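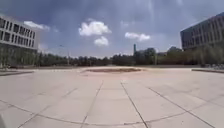 Rinari buying Ukstead: anyone else holding through this?

Search this board: Keywords, author, date

We use cookies to keep you signed in and to remember your settings. Accept / Manage

Last updated: 2018-02-02

gravelpit_dan
So the Ukstead board has said yes to the Rinari offer and I got my packet in the mail. For anybody who hasn't been following, it's part cash, part Rinari stock, and you don't get to pick the split. I bought Ukstead for the pipelines and the dividend, I've had it for 13 years, and I never wanted to own a driller. Now I'm going to wind up with a pile of driller shares whether I like it or not. Am I missing something good in here? My wife says sell the lot and fix the porch.

mollyhatch
You're not missing much! I read the whole packet last night (yes, I'm that person) and the part that bugs me is the savings number. They say they'll save 99 million a year by putting the two head offices together, and then there's hardly a page on how. Two oil and gas companies with totally different field crews, different states, different contracts. Where is it coming from, the coffee budget?

treadwell77
I think you're both being gloomy. Ukstead has been stuck for ages. Their lines run half full because the little producers up there can't afford to drill, and Rinari has the wells and the money to fill them. That's the whole deal to me. I'd take it.

mollyhatch
Half full according to who? The last report had the north line doing a lot better than that. It's the south line that's sleepy, and Rinari doesn't have any acreage near the south line.

treadwell77
OK fair, I was lumping them together. Still think the north line by itself makes it worth doing.

gravelpit_dan
What about the dividend though? That's what I live on, or a good piece of it. Rinari cut theirs when prices went down and they never put it all the way back. Ukstead kept paying right through.

pumpjack_patty
Dan, I worked in the land office at Cruickshank when they got bought, so take this as one person's gripe. We were told nothing would change for the first year. Then the dividend got "reviewed" in August and it came back a lot smaller. Nobody lied exactly, the letter just had a lot of "expects to" and "intends to" in it. Go look at page 5 of your packet and see how many times they "intend" something.

gravelpit_dan
Oh boy. I just looked. Yep.

R_Leckie
Long-time reader, I don't post much. Ruaridh Leckie, I use my own name because I can never remember the made-up ones. I've held both of these for a while and I'm voting yes, so here's the other side of it. A company like Ukstead on its own has one big customer, and if that customer walks, the dividend Dan likes is gone anyway. I'd rather be inside something bigger when the next price drop comes. I do agree the savings number looks like somebody picked it because it sounded nice.

pumpjack_patty
One big customer, yes, but they've got a contract with that customer! It isn't like they can wander off next week.

R_Leckie
The contract has 2 years left on it. It's in the notes at the back, in the tiny print. I had to get my good glasses.

pumpjack_patty
Huh. I had it in my head that it was longer. I'm still a no, but I'm a less cheerful no.

wellhead_wes
Has anyone heard if Vimotix is going to come in with a better offer? A guy on another board swears they are.

mollyhatch
A guy on another board always swears they are. Vimotix sold their last pipeline and said they were done with that side of the business. I can't see them turning around and paying up for a new one. I'd love to be wrong, I'd get more money!

treadwell77
If they did, there's a breakup fee Ukstead would have to pay Rinari first, so any new bid has to cover that too. Not impossible, but I wouldn't hold out for it.

wellhead_wes
Shoot. OK, thanks.

gravelpit_dan
Thanks everybody, this helped more than the packet did. I think I'm going to vote no and then sell half if it goes through, and keep the rest to see what Rinari does with the payout. Patty, do you remember if the cash part got taxed the same year for you folks, or could you push it?

pumpjack_patty
Same year for me, but mine was partly in a retirement account so it got messy. Ask whoever does your taxes before the vote, and bring the original purchase slips if you still have them. I spent a whole weekend in the attic hunting for mine.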